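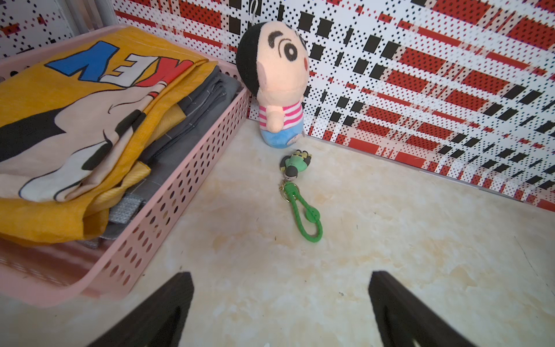 The case for keeping a staffed counter

Published by the Turness Library Trust, Monday, March 4, 2024

The proposal now before the district is that the branch libraries at Etine and Wei should be open without staff on weekday mornings. Members would enter with a card, collect their reservations from a shelf and leave. The Trust has been invited to comment. It supports longer opening hours and always has, but it cannot support this means of paying for them.

The consultation paper treats a library visit as a transaction. A book goes out, a book comes back, and a machine can record both. For many readers that is a fair account of the matter, and the Trust does not suggest that they should be made to queue for the sake of conversation. The difficulty lies with everyone else.

Last year the counter at Etine logged 1,205 enquiries on weekday mornings. Of these, 226 concerned forms: applications for bus passes, school places, housing repairs and the like. The paper describes such enquiries as "non-core". The Trust would ask where else they are to be taken. The council office in Etine closed 11 years ago, and residents were told at the time that the library would serve in its place. A service cannot be moved to a building and then be left out of the reckoning when that building is reviewed.
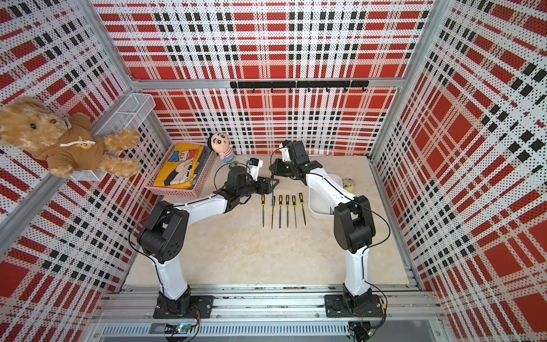 There is also the question of who is turned away. Under the proposal, no person under 16 may enter during unstaffed hours unless an adult member is present, and new members cannot join until the afternoon. A parent who has just moved to Wei and has never held a card would find the door locked at the very time of day when she is most likely to call. The paper says that notices will be placed outside. Notices are useful to those who read English with ease and who already know what they are looking for.

The Trust accepts that money is short. It notes, however, that the entry system, supplied under the name Skekik, carries a yearly licence charge which the paper places in an annex and does not set against the expected saving. Until the two figures appear side by side, members of the public cannot judge what is being offered to them. We have asked for this table twice.

A more modest course is open. The two branches could share one morning post between them, each being staffed on alternate weekdays, with the card system kept for early evenings when most visitors are regular borrowers. The Trust put this forward in its earlier letter and would welcome a reply before the decision is taken in May. 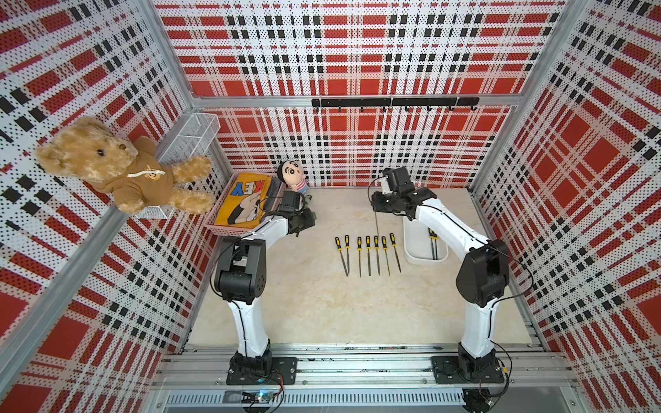
Would the Trust accept unstaffed hours of any kind?
It would accept them in the early evening, for a trial year, provided that the morning counter remains and the results are published branch by branch.

Written comments may be handed in at either branch during staffed hours. They need not be long, and they need not be made on the official form.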